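How to check a quotation before you put it in a speech

Mar 18, 2025
By Farhad Mohammadi

I judge a small public speaking contest in Plevthorpe every November, and I have stopped believing the quotations. Most of the speeches have one, usually in the first minute, usually credited to a president, a general or a Greek. When I go home and look them up, a good share fall apart. Some were written by a different person, some were said in a novel, and some seem to have been born on a mug.

What follows is how I check one. It takes me half an hour for an easy line and an evening for a bad one. If you don't have half an hour, leave the quotation out. Your speech will almost certainly survive.

Start by writing the line down exactly as you found it, along with where you found it. Copy the commas. Copy the name as it was given, even if it's only a surname. You will see several versions before you're finished and it is very easy to forget which one you began with.

Then look at what came with it. A proper quotation arrives with a place and an occasion: a speech to a certain audience, a letter to a certain person, a page in a certain book. A name alone is worth nothing. A name and a year is slightly better, though I've met plenty of years that were plainly made up to look respectable. If the speaker was dead by then, you can stop and have your tea.

Next, search for a short piece of it. People paste the whole sentence into a search engine and get back 8 pages of websites copying each other. Choose four or five words from the middle instead, the oddest ones, and put them in quotation marks. The beginning and end of a saying get polished over the years, but an awkward bit in the middle often lasts. Try an older spelling too, and try it once with the famous name left off.

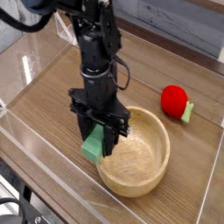 Don't count the results. This is the mistake I see most often, and I made it myself for years. A line that appears on hundreds of sites may have come from one careless page that the others copied. I once went through a list on Zulu, a quotations site that speakers round here are very fond of, and took down more than 70 lines credited to statesmen. Only two gave a speech and a date. One of the dates was wrong.

Printed books deserve the same suspicion. I own the Grandmont dictionary of quotations, a great brick of a thing, and on page 606 it gives a stirring line on liberty with the note "attributed". Read that word as a warning. It means the editors looked for a source and couldn't find one, or didn't look very hard, and printed it anyway. "Ascribed to", "is said to have remarked" and "once observed" are all the same animal.

Sort your results by date and look for the earliest. Library newspaper archives are good for this, and your library card may get you in free, so ask at the desk. You want to know whether the line turns up while the speaker was alive. If the first sighting is fifty years after the funeral, in a column of jokes and household tips, I'd call it finished. If it first appears under another person's name, or under none, that is a strong sign that it drifted towards somebody more famous. They nearly always drift that way. 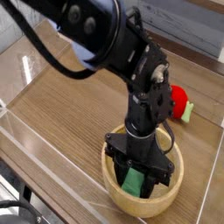

Wording goes wrong faster than people expect, even among those who are trying to be careful. I used to think this was exaggerated, so I began testing it on my evening class in Wekby, and you can do the same at home with any plain sentence. Take one from the picture: "A black arm reaches down into a pale wooden bowl." Say it once to a friend, talk about something else for ten minutes, then ask for it back word for word. "Pale" tends to go first. The arm may come back resting on the bowl or pointing at it, and somebody will put fruit in. Now suppose that sentence was spoken in a windy square and written up that night by a reporter on his way to supper.

So find the full text if there is one. Collected papers, official records of parliaments and printed sermons are dull to search and well worth it. When you have the passage, read the paragraph before your line and the paragraph after. You may find the speaker was setting out an opponent's view in order to knock it down. You may find that two sentences from different pages have been stitched together, with the join hidden. Rousing sayings about freedom and trade are the worst for this, as they were often cut from long speeches that were arguing for something much narrower. 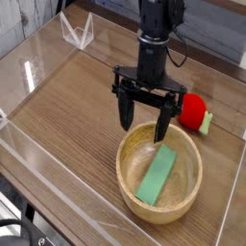
Translations need one more check. If the person didn't speak English, there is no exact English wording, and whoever says there is has probably not thought about it. Name the translator in your notes. Where two translations disagree badly, I would put the idea in my own words and drop the quotation marks.

By now you should be able to put the line in one of these piles:

Found in a source from the time. Use it, and keep the reference with your script in case you're asked.

Reported later by somebody who knew the speaker. Use it if you must, and say who reported it.

No source. Either say "a line often credited to", which sounds weak because it is weak, or cut it.

Wrong person. Give it to the right one, even if your audience has never heard of them.

I get complaints about the third pile. People tell me that the sentiment is what matters, and perhaps it is, but then they should be happy to say it without the borrowed name. Few of them are. Try reading your opening aloud with the famous name taken out, and if the line no longer seems worth saying, find another opening.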